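ok a few people asked about the cup situation for the block supper so quick thread, typing this between loads of laundry

Short version. I said I'd do drinks. I did not think about cups. October, outside tables, kids, cider, coffee. You need more than you think

Went through every bag in the hall closet last night. Leftovers from Ylva's shower, leftovers from Kyung-hwa's thing at Amholm, two sleeves that I think came with the Merex coffee urn. All mixed up togehter, of course

So first job was sorting. Plain tan in one pile, flowery tan in another, the white ones with the leaves and the globe on them in a third. Floral ones are for dessert coffee, Zohreh already called that
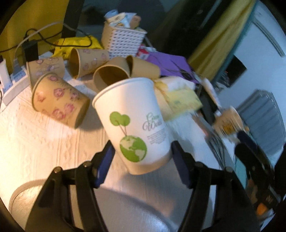
Can you put hot cider in any paper cup?

Anything sold for hot drinks is fine. The thin cold-drink kind goes soft and some have a wax coating that doesn't like heat. If the sleeve is gone and you can't tell, pour in hot water and leave it on the sink for 5 minutes before you trust it with a guest

I did that with one of each. Everything held. The plain ones got pretty hot to hold though so double those up for little kids, or just let the cider sit

Stacking - rim down, always. Learned this after a summer of cups in an open bag in the garage. Dust, and one spider. Wipe the table first too, doesn't matter how clean it looks

Also don't jam the stacks tight. They suck together and then you're standing there at 6 pm peeling two apart with your fingernails while Arvid waits for coffee
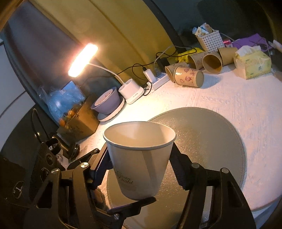 Drinks table is next and I keep changing my mind. Thiện says urn on the left, cups in the middle, milk on the right so the line moves one way. Fine. But I want something under the cups so drips don't go straight into the cloth, and the round grey-beige placemat does it, the white cup looks good on it too. The lamp can stay at the back of the table, it'll be dark by dessert and people need to see what they're pouring

White Green World ones for cider, decided. Mostly because you can spot them on the grass after. Tan cup on brown leaves = you find it in March

Trash - one bag just for cups, taped to the table leg. Write CUPS on it in marker. Somebody will still put a corn cob in it

Checked the price on more while I was at it. Holmgren has a case of 900, which no. We are one street. Getting two small sleeves from Elter instead and if we run out, bring a mug. Really, bring a mug, I'd love that

Zohreh if you're reading this I still need your ladle

Ok dryer's buzzing. Will post the cider recipie tomorrow, it's just cider and cinnamon sticks and an orange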